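Dexterous Hand Project - Frequently Asked Questions
Neltness Robotics Club
Last revised 20 Apr 2024

Questions are grouped by topic. If yours is missing, write to the project list and it will be added at the next revision.

General

What is the project?

A student project in which a multi-fingered robotic hand, mounted on an arm, is programmed to service desktop computers. The target task is removing a hard drive from its bay and putting another one in. The project runs from October to the end of the spring term and is open to any club member who has passed the shop safety check.

Who runs it?

Neema Odera leads the mechanical group. Abelardo Mamani leads the software group and keeps the task code. Both groups meet in the same room and share one bench, so changes to the hardware have to be written on the board before they are made.

Why computer repair?

The club already had a stack of retired towers from the school's equipment pool. The parts are standard sizes, the clearances are tight, and a failed attempt usually costs nothing more than a plastic tab. It also gives a clear end condition: the drive is either out of the bay or still in it.

Do I need prior experience?

New members should be able to use a hex key and read a simple script. Everything else is covered in the first five sessions. Members who plan to write task code should finish the Dunska exercises before session three. Dunska is the club's simulator, and the exercises are in the shared folder under the same name.

Can I join in the middle of the year?

Yes, until the competition entry is filed. After that, new members can attend and help with testing, but they are not listed on the entry.

Hardware

How is the hand controlled?

Each joint takes an 8-bit command from 0 to 255. Zero is fully open and 255 is fully closed. The values are not calibrated between fingers, so the same number on two joints does not give the same angle. Use the conversion table that comes with the task code. Do not type raw values from memory.

What is the Arango plate?

The adapter between the hand and the arm. It is named after the workshop that cut the first one. The current version is the third. Version two parts do not fit and should not be left in the same drawer.

How often are the screws checked?

Before every session and after any collision. The finger links are held together with hex-socket screws, and a loose one shows up as play at the fingertip well before it falls out. Check by hand with the short key. The powered driver is not allowed on the hand.

What happens when a finger breaks?

Stop the run, press the red button on the bench, and write the joint number in the log. The mechanical group swaps the finger at the next session. Do not keep testing with a disabled finger unless the test plan says so, as the grasp data will be mixed in with the good data and has to be sorted out later.

Drive task

What are the stages of the task?

There are four: approach, contact, pull and place. Approach brings the hand into the open tower. Contact puts a fingertip on the drive or its caddy. Pull moves the drive along the bay, and place sets it down in the tray. Each stage has its own script and its own pass mark, and members normally work on one stage at a time.

Which stage is the hardest?

Contact. There is little room between the hand and the metal around the bay, and the fingers are thick compared with the edge they have to reach. An angle that works in Dunska can leave a knuckle against a rail in the real tower. Most of the spring term goes into this stage.
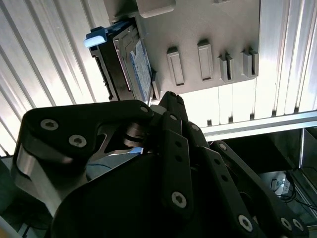 How long may a single attempt last?

The limit is 89 seconds from the start signal. The timer stops when the drive is resting in the tray and the hand has let go of it. An attempt that runs over is logged as a time-out, even if the drive comes free a moment later.

Is the computer powered on during a test?

No. Towers are unplugged and the power supply is left to discharge before the side cover comes off. The person running the test confirms this out loud before the arm is enabled.

Why not use a simple two-finger gripper?

The club used one in its first year, and it pulled drives well when the bay was straight in front of it. It could not work a tab and support the drive at the same time. The multi-fingered hand is slower and needs more upkeep, but it can do both - at least on paper. The comparison is part of the final report.

Do we work with real data?

The drives in the test stack were wiped before they reached the club. Members should not bring drives from home. A drive that turns up with files on it goes back to the equipment pool.

Logging and code

What has to be logged?

Stage, script version, tower number, result, and any change made to the hardware since the last run. A run without a tower number is discarded. The towers differ in small ways, mainly in how stiff the bays are, and results from one do not carry over to the next.

How many successful runs are needed before a script is accepted?

A script is accepted when it completes 33 runs in a row without a collision. Runs can be spread over several sessions, but a hardware change in between sets the count back to zero.

Where does the camera data go?

Wrist camera recordings are copied to the Fulleris drive on the lab network at the end of each session. Name the folder with the stage first and the tower number second. Recordings left on the bench laptop are deleted when the disk fills up.

Can I use the code in my own coursework?

You may use the parts you wrote. For anything else, ask Abelardo, and name the club in the report.

Competition

Which category do we enter?

Open manipulation. Entries in this category bring their own task and their own fixtures, and judges score the result, the documentation and the demonstration. One tower is taken along as the fixture, with a spare in the van.

Does everyone travel?

The van seats limit the team to those who run the demonstration and one reserve. Places are decided by session attendance first and log quality second. Neema posts the list.

What if the demonstration fails?

The team gets one restart. The second attempt counts, whatever the result. The documentation score is not affected, so the logs should be complete before the team leaves.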